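Chapter 12
Power Strips and the Crowded Workbench

Manufacturers like to call the power strip a convenience. Treat that word with suspicion. A strip adds sockets, but it adds nothing to what the wall outlet can supply, and the switch on it protects you from very little. 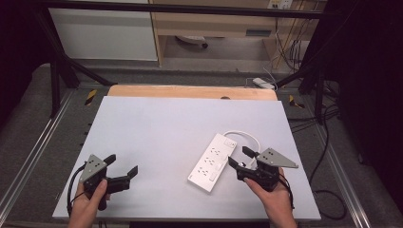
Gourlay's survey of 200 workshops is often quoted to show that strips are safe if "used sensibly." The survey never says what sensible means. We will try to, starting with the cord: where it runs, what rests on it, and who is likely to pull it.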